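Projeto de ensino de robôs por demonstração entra na segunda fase

Domingo, 27 de maio de 2018

O Laboratório de Manipulação Assistida da Norudine deu início à segunda fase do projeto Dikton, dedicado ao ensino de tarefas de serviço de balcão a braços robóticos por meio de demonstração humana. A nova etapa, realizada em cooperação com a empresa Welteck, prevê a gravação de 2.000 demonstrações completas até o encerramento das atividades experimentais.

O projeto estuda duas formas de transmitir uma tarefa ao robô. Na primeira, designada condução manual, o operador segura o braço pelo punho e o leva pelo percurso desejado, enquanto o sistema registra as posições das articulações. Na segunda, o operador permanece sentado a uma estação de comando e controla o braço a distância, orientando-se pela imagem da câmera instalada junto à garra. Em ambos os casos, os registros são usados posteriormente no treinamento de um modelo de controle, que deverá executar a mesma tarefa sem intervenção do operador.

A primeira fase limitou-se ao transporte de objetos rígidos entre posições fixas. O relatório interno correspondente apontou que a condução manual oferece boa precisão em movimentos curtos, mas que a presença do braço e da mão do operador no campo da câmera prejudica parte das gravações. Por esse motivo, o plano de trabalho atual atribui ao controle remoto a maior parte das sessões e reserva a condução manual para o ensino de posições de partida e de aproximação.

As tarefas da segunda fase foram escolhidas entre as atividades habituais de cafeterias e padarias: abrir a tampa de um expositor, retirar um produto na embalagem, depositá-lo em uma bandeja e fechar novamente a tampa. Segundo Mariann Halász, coordenadora científica do projeto, a sequência reúne dificuldades que costumam ser estudadas em separado.

"A tampa gira em torno de um eixo e impõe à garra uma trajetória em arco. Já a caixa de papel cede quando é apertada em excesso. O operador ajusta o movimento quase sem perceber, e é esse ajuste que procuramos registrar", afirmou a coordenadora.

Cada sessão é acompanhada por duas pessoas. A primeira opera o braço a partir da estação de comando. A segunda permanece junto à mesa, repõe os objetos em suas posições iniciais entre uma gravação e outra e tem autoridade para interromper o movimento a qualquer momento. As sessões têm duração máxima de 60 minutos, com intervalo obrigatório antes da troca de funções. De acordo com o protocolo aprovado para o projeto, toda gravação deve conter a tarefa do início ao fim. Tentativas interrompidas são arquivadas em separado e não entram no conjunto de treinamento, embora possam ser consultadas para a análise de falhas.

A equipe conta atualmente com 8 operadores habilitados. A habilitação compreende instrução teórica sobre segurança, familiarização com os comandos e uma série de exercícios supervisionados, nos quais o candidato deve mover a garra entre pontos marcados sobre a mesa. Bảo Hứa, responsável técnico pela estação de controle remoto, informou que a principal dificuldade dos iniciantes está na avaliação da profundidade.

"Quem começa tende a avançar demais ou a parar antes do objeto. A câmera fica muito próxima dos dedos da garra, e é preciso aprender a usar os próprios dedos como referência de distância", explicou Hứa. Segundo ele, são necessárias cerca de 100 repetições para que um novo operador alcance um ritmo regular.
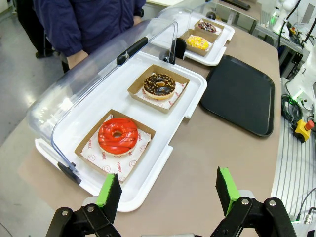 Posto de ensaio do projeto Dikton, visto da câmera da garra: expositores com donuts em caixas de papel kraft e, à direita, a bandeja preta de serviço.

A variação dos produtos e de sua disposição faz parte do plano experimental. Coberturas de cores diferentes são empregadas para que o modelo não associe a tarefa à aparência de um único item, e a posição dos expositores é modificada segundo uma tabela definida antes de cada série. As bandejas e embalagens são de uso comercial corrente, sem marcas ou encaixes destinados a facilitar a preensão.

À Welteck cabem a manutenção da estação de comando e o desenvolvimento do programa que sincroniza as imagens com os dados de movimento. A Norudine responde pela condução dos ensaios, pela formação dos operadores e pela guarda dos registros. O acordo entre as duas instituições prevê ainda a participação da Leung, que avaliará os resultados de forma independente e definirá os critérios de êxito aplicáveis à execução autônoma.

A avaliação comparativa entre a condução manual e o controle remoto será objeto de um relatório técnico próprio. O documento deverá tratar do tempo de gravação, da proporção de tentativas aproveitadas e do esforço relatado pelos operadores em questionário preenchido ao término de cada sessão.

Pesquisadores interessados em acompanhar os ensaios poderão solicitar visita à secretaria do laboratório, mediante requerimento escrito com indicação da instituição de origem. As visitas dependem de autorização prévia da coordenação e não são admitidas durante as sessões de habilitação.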